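地域経済論II　講義資料
第5回　定期市における区画の配分と使用料

本資料は講義の要点を整理したものである。事例の細部は口頭で補うため、欠席者は必ず教科書の該当章を併せて読むこと。前回扱った卸売段階の信用取引については、用語のみを再掲し、説明は繰り返さない。

1　本回の課題

前回は、小規模な商人が商品をどのように仕入れ、代金をどのように後払いしているかを検討した。本回は売り場の側に目を移す。定期市や常設の公設市場において、限られた区画を誰がどのような手続きで得るのか、また使用料の定め方が商人の行動にどのような影響を及ぼすのかを考察する。

区画の問題は、行政学では許認可の一種として、経済学では希少な資源の配分として論じられてきた。両者は着眼点が異なるものの、対象としている事実は同じである。本講義では後者を主としつつ、条例や規約の文言にもできる限り触れる。

2　基本用語

区画　市場の管理者が番号を付して貸し出す売り場の単位。面積が一律の市場と、位置により異なる市場とがある。

使用料　区画の利用に対して商人が管理者に支払う金銭。日払い、月払い、年払いの別がある。日払いの場合は徴収員が開市中に巡回して集めることが多い。

優先権　既存の利用者が次期も同じ区画を利用できる権利。明文で認める市場もあれば、慣行として存在するにとどまる市場もある。

転貸　区画の名義人が第三者に区画を使用させ、対価を得ること。多くの規約で禁止されているが、実際に処分が行われる例は少ない。

3　イレットコム（Iretcombe）の事例

イレットコムの市場は1851年に町の管理下に置かれた。それ以前は教会前の広場に近隣の農家が随時集まっていたとされ、区画という考え方は存在しなかった。町が管理者となった際に地面に線が引かれ、線の内側で売る者から使用料を徴収する仕組みが整えられた。

現在の登録区画数は418である。配分は、食料品、衣料、日用品、修理その他という4つの業種区分ごとに行われる。業種区分の間で区画を融通することは原則として認められていない。このため、衣料の区画に空きがあっても食料品を扱う商人は待機名簿に載せられたままとなる。

この業種区分は、同種の店が過度に集中することを防ぐ目的で導入された。しかし、区分ごとの区画数が改定される機会は乏しく、需要の変化に遅れる傾向がある。修理業の区画に空きが目立つ一方で、食料品の待機者が増え続けているのは、その表れと解される。

優先権については、規約に「前期の使用料を完納した者は、次期において同一の区画を申請することができる」との定めがある。申請できるとするのみで、許可を約束する文言ではない。もっとも、運用上は申請がほぼそのまま認められており、商人の側もこれを権利として理解している。文言と運用の隔たりは、後述する転貸の問題と深く関わる。

4　使用料の定め方

使用料の定め方には、大別して均一制、等級制、入札制がある。

均一制は、位置や業種にかかわらず同額を課す方式である。事務が簡便であり、商人にとっても金額の見通しが立てやすい。他方、入口付近のように人通りの多い区画では、使用料が区画の実際の価値を下回ることになる。その差額は最初に区画を得た者の手元に残る。

等級制は、区画をいくつかの等級に分け、等級ごとに額を定める方式である。フネロ（Hunero）の市場では5等級が設けられている。等級の見直しは毎年10月に行われ、通路の付け替えや出入口の移設があった場合に限り、等級が変更される。商人からの不服申立ては、決定の通知を受けた後に書面で行う。

入札制は、区画を一定期間ごとに競りに付す方式である。区画の価値を使用料に最もよく反映させうるが、資金の乏しい商人が不利になること、落札額が高騰した場合に販売価格へ転嫁されるおそれがあることが指摘されている。クシ（Cusi）では一時期この方式が採られたが、生鮮品の区画については取りやめとなり、現在は乾物と雑貨の区画にのみ残っている。

なお、三つの方式は併用されることもある。基本となる額を均一に定めたうえで、角地の区画のみ入札に付すといった例がこれに当たる。

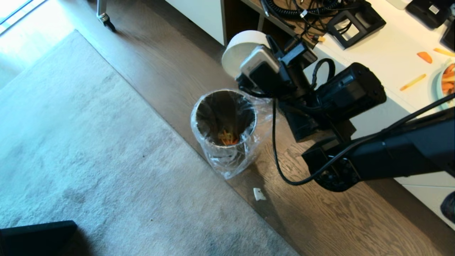

シマン・エステヴェス（Simão Esteves）は、こうした分類に対し、商人が重視しているのは額そのものよりも支払いの時期であると反論している。月初に一括して納める方式では、仕入れの資金と使用料とが同じ時期に重なり、手元の現金が最も薄くなる。同じ総額であっても日々の売上げから少しずつ納める方式であれば、商いを続けられる者は多い。エステヴェスはさらに、「方式の優劣を論じる前に、徴収員が何時に回ってくるかを調べるべきである」とも述べている。

この指摘は、前回扱った信用取引と併せて読むと理解しやすい。仕入先への支払いが後払いであれば、使用料の前払いによる負担はある程度和らぐ。逆に、新規に参入した商人は仕入先の信用を得ておらず、現金での仕入れを求められるため、使用料の前払いがそのまま参入の障壁となる。既存の商人と新規の商人との間に同一の使用料が課されていても、実質的な負担は等しくない。

ただし、日払いには徴収の費用がかかる。徴収員の人件費に加え、領収書の管理、未納者への督促といった事務が発生する。徴収の過程で不正が生じる余地も、一括払いに比べて大きい。管理者が年払いを好む理由の多くはここにある。

5　転貸をめぐる問題

使用料が区画の価値を下回る場合、名義人には区画を他者に使わせて差額を得る誘因が生じる。グレルナ（Grerna）の市場では、名義人が開市日に姿を見せず、実際の売り手が名義人に対して管理者の定める額を上回る金銭を支払っている区画が確認された。

転貸に対する評価は分かれる。否定的な立場は、公的な資源から私的な利益を得る行為であること、実際の売り手の地位が不安定になることを問題とする。口頭の約束のみで区画を使用している者は、名義人の都合により突然売り場を失う可能性があり、設備への投資も控えがちになる。

肯定的な立場は、転貸が待機名簿の停滞を補っている点を評価する。病気や出産で一時的に商いを休む者にとって、区画を手放さずに収入を確保する手段となっていることも事実である。全面的な禁止を厳格に執行した場合、こうした者が優先権を失うことになりかねない。

折衷的な案として、届出を条件に期間を限った転貸を認める規約が考えられる。その際に検討すべき事項は次のとおりである。

・届出の主体を名義人とするか、実際の売り手とするか
・転貸料に上限を設けるか
・期間満了後、実際の売り手に何らかの優先順位を与えるか
・名義人が死亡した場合の取扱い

最後の点については、相続を認める市場と認めない市場とがあり、同一地域内でも取扱いが統一されていない。相続を認める場合、区画は事実上の家産となり、新規の参入はいっそう難しくなる。認めない場合には、家族で店を営んできた者の生計をどう守るかが課題として残る。

6　常設店舗との関係

定期市の商人と周辺の常設店舗との利害は、必ずしも対立するとは限らない。開市日には人出が増え、飲食店や金物店の売上げが伸びることがある。一方、扱う商品が重なる店舗からは、家賃や税の負担が異なるにもかかわらず同じ客を奪い合っているとの不満が寄せられる。

この不満を検討する際には、使用料と家賃を単純に比較しないよう注意を要する。定期市の商人は商品を運び込み、閉市後に運び出す労力を毎回負担しており、天候による売上げの変動も大きい。負担の比較には、労働時間と在庫の損耗を含めた計算が必要である。教科書の補論に計算の手順が示されているので、各自確認しておくこと。

7　討論課題

次の課題のうち一つを選び、次回までに各自の考えをまとめておくこと。

(1) 業種区分を廃止した場合、イレットコムの市場の区画構成はどのように変化すると予想されるか。短期と長期を分けて論じなさい。

(2) 等級制のもとで、等級の見直しの頻度を高めることの利点と欠点を、管理者と商人それぞれの立場から述べなさい。

(3) 新規参入者に限って使用料の後払いを認める制度を設計しなさい。未納が生じた場合の措置を必ず含めること。

8　提出物および連絡事項

小レポートの提出期限は2020年6月26日とする。分量はA4用紙2枚以内とし、参考文献は枚数に含めない。市場の規約を引用する場合は、条番号と改正年を明記すること。聞き取りによって得た情報を用いる場合は、相手の了承を得たうえで、氏名を伏せて記載すること。

次回は市場内における計量と品質表示の問題を扱う。教科書の第6章に目を通しておくこと。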